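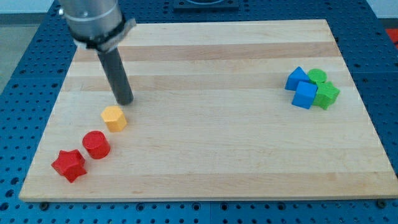

Miyuki Matsuda
Research Fellow in Everyday Language, Skoria Centre for Language and Place

Figure 2. Coloured blocks on a wooden board, three in a loose diagonal line and four packed together.

4.2 What people mean by "next to"

I came to this part of the study thinking it would be the dull bit. We had 2,422 delivery notes from the Teltine collection, all of them written by householders telling a driver where to leave a parcel, and I'd set aside a month for "behind" and "under", which I was sure would give us trouble. They didn't. "Next to" ate the month and most of August as well.

The textbook account says that two things are next to each other if they're close and there's nothing of the same sort between them. Fine, as far as it goes. Take the four blocks packed together in Figure 2: I can pick a neighbouring pair out of that lot and call one "next to" the other, and I doubt anyone would argue. The looser three are harder. I'd say "next to" for a pair of neighbours there if I were being lazy, but I'd sooner say "the next one along", and when I asked my co-author Brayan Agudelo he wanted "near". We had quite a long lunch over it.

The delivery notes are full of the same wobble. One householder writes "next to the blue bin" and plainly means touching it. Another, on the same street, writes "next to the church" and means over a road, past a bus shelter and up a short path. Size matters, obviously – big landmarks throw a wider net – but size doesn't explain all of it. Garden gates are small, and people will put nearly anything next to a garden gate.

So we went back and asked. We wrote to the households that had agreed to further contact, and 153 of them sent us a sketch of the spot they'd had in mind. I can't recommend this method warmly enough! The sketches were often dreadful, but they showed us things the notes never could. Several people had drawn the route the driver would walk, starting from the pavement, and had put the parcel at the point where you'd arrive. For these writers "next to the gate" seems to mean "the first place you come to after the gate", which has more to do with order than with distance.

That gave us 2 readings to work with, which I'll call the snug reading and the along reading. The snug one wants contact or something very like it. The along one wants a line, real or imagined, and puts up with a fair bit of empty space so long as the line holds. Rows of things (terraced houses, parked cars, seats on a train) bring out the along reading strongly. Heaps and clumps bring out the snug one.

I should own up to a weakness. Most of our writers live in Yokoyama Road and the streets off it, where the houses stand in rows, and it's quite possible that the street itself has taught them to think in lines. Brayan would like to repeat the whole thing somewhere with scattered farmhouses. I would too, in better weather.

The coding sheet for both readings is in Appendix B, and section 4.3 takes up "by", which behaves itself rather better.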